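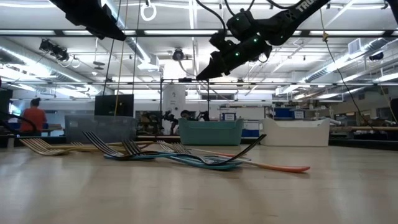

Mixed forks on the light wood tabletop: cream, pale yellow, blue, teal, black and salmon-orange handles.

Holtberg Mixed Forks: Review

Category: Tableware > Flatware > Everyday Forks

Holtberg sells its colored forks loose, so a buyer can put together any mix of handles and tines. I bought 11 for this review at a total of $238, a high price for casual flatware. The assortment covers the wood-tone, pastel and bright handles, plus an all-black version. Knives and spoons were left out and will get their own write-up.

Test method

Every fork was used at two meals a day, on flat plates and in deep bowls. Foods were chosen to cover the usual range: green salad, long pasta, roast potatoes, soft cake and pan-fried chicken. All pieces went through the dishwasher on the normal cycle, tines up, except the wood-tone handles, which I washed by hand for the first half of the test and by machine after that. Krum Petkov repeated the bowl and plate tests at his own table and sent me his notes.

Handle and balance

The balance point sits slightly behind the neck on most pieces. The fork stays put when rested on the rim of a dinner plate, but on a shallow saucer it tips backward. The pale yellow model is thin, and people with large hands will want something with more body. Petkov preferred it to the others for cake and disliked it for everything else.

The teal handles are glossy. With oily fingers they turn in the hand when side pressure is applied, for example when cutting a potato with the edge of the fork. The salmon-orange handle is long and gives better leverage for the same job. It also takes up more drawer space, and in my Velletti insert it had to lie at an angle. Measure the compartment before ordering this one.

Tines

The assortment includes both bright silver and dark tines. I found no difference in how the two pierce food. The difference is in wear. After daily use, the dark finish on one fork had a dull patch on the back of the outer tine, where it meets the plate. The silver tines picked up fine scratches in the same spot, but these are hard to see without tilting the fork toward a lamp.

Tine tips are evenly finished. Two forks arrived with a slight burr on the inside edge, detectable with a cotton cloth. Holtberg replaced both in May without asking for the originals back.

Sorting and storage

A mixed set is quicker to sort than a uniform one if each handle color is given a fixed place. It is slower if the forks are dropped together in one drawer. The raised tines catch on each other, and picking up one fork tends to bring a second with it. The teal ones are the worst for this in my experience, as they nest and then splay apart at the handles.

For clearing a table I have moved to plastic bins along the back edge. A bin with sloping sides and a dipped front rim is easy to load from the seat side, and a translucent one shows what has already gone in. Full-length forks lie better in a wide bin than in an upright cutlery cup, where the longer handles make the cup top-heavy. The bins I use at home are from Zillix and cost very little.

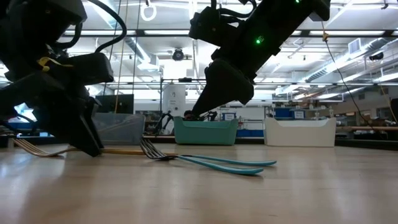 Compared with Jenkins

The Jenkins colored forks are the obvious alternative. They are heavier at the head and feel steadier in a pasta bowl. The color range is smaller and there is no wood-tone option. Jenkins sells by the boxed set only, so a lost fork means buying another box. For a household that loses forks, the Holtberg system of single pieces is cheaper over time, even at the higher unit price.

Problems noted

The wood-tone handle lost some of its sheen after the change to machine washing. The color did not shift. One blue handle developed a faint line at the joint with the neck. It has not opened, and I am still using the fork. Shade matching between orders is close for blue and poor for teal, so buy all the teal pieces at once.

Verdict

Good forks, sold in a sensible way, at too high a price. I would buy the salmon-orange and the silver-tined pieces again and skip the thin yellow one unless it is wanted for dessert. The dark tines suit light-colored tables, and buyers should expect visible wear on the backs.

Review by Bongani Xaba

Last updated: May 15, 2023

Contact | Copyright and reprints | Back to top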